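Small Racks, Small Sachets: Storing Single-Serve Tea

By Wycliffe Kariuki
18/09/2022

Tea sold in single-serve foil has a storage problem that tins do not. Each sachet is light, slippery and slightly pillow-shaped, and a stack of them slides. Put a handful in a drawer and they migrate to the back. Put them in a deep box and the bottom layer is crushed by spring.

Musyoka Biwott, who designs counter fittings for the Nidov workshop, has spent most of a year on the question. His answer is a two-level rack in light pine: a tray on top for the packets in current use and an open compartment underneath. There is no door and no drawer.

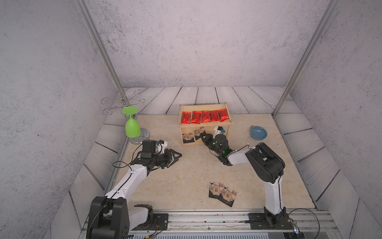 The pine rack at the back of the floor, with its top tray and open lower compartment.

The open lower level was the disputed part. An earlier version, sold under the name Skula, had a hinged front. Customers left it open, and the hinge was dropped. Biwott specifies a clear reach of 50 mm above the packets, enough for fingers to enter without dragging the top layer out.

Joinery is plain. The tray has raised rails, and a diagonal brace is screwed in near the outer rail. Pine was chosen for weight and cost. It dents, and Biwott does not recommend it beside a stove. He also advises against oil finishes, which can give off an odor for weeks. Tea takes up odors readily.

The packets used for fitting trials hold Jin Jun Mei, a black tea from Fujian made from buds alone. The characters 金骏眉 run down the wrapper in black on red. The leaf is fine and twisted, and it is usually brewed in short infusions, so one sachet serves a pot several times over.

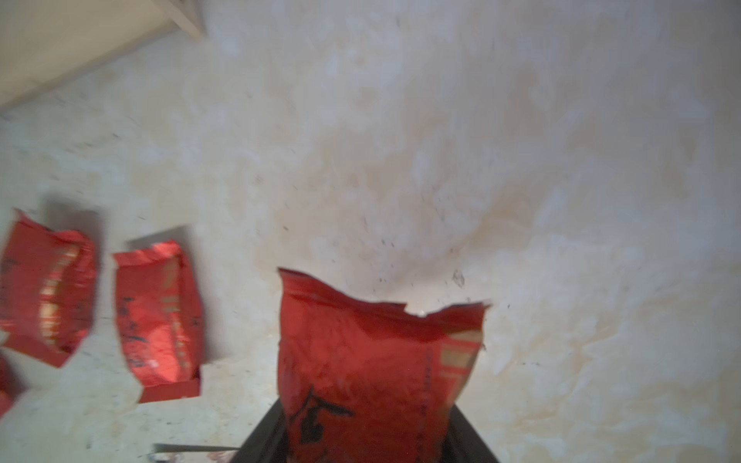

Red foil opened along the top edge, with small dark specks on the floor beyond.

Opening is where most of the mess occurs. Foil torn by hand rarely gives a straight edge. The flaps bend outward, and fine particles leave with the first tilt. Scissors are better. Cut just below the crimp, hold the packet upright over the pot and tap the base. A part-used sachet should be folded over twice, clipped and finished within 3 days.

Sealed stock is less demanding. It needs a dry place, out of direct sun, with nothing heavy on top. The crimped ends are the weak point, and a packet wedged in by its end may develop a pinhole leak that is hard to find by eye.
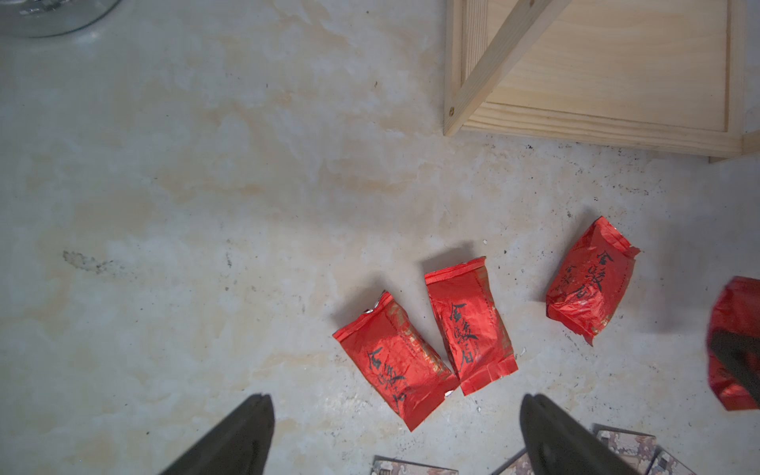 Jin Jun Mei packets beside the pine frame.

Nidov plans a first run of 600 racks in September. A wider model, the Grilter, will follow if the first sells.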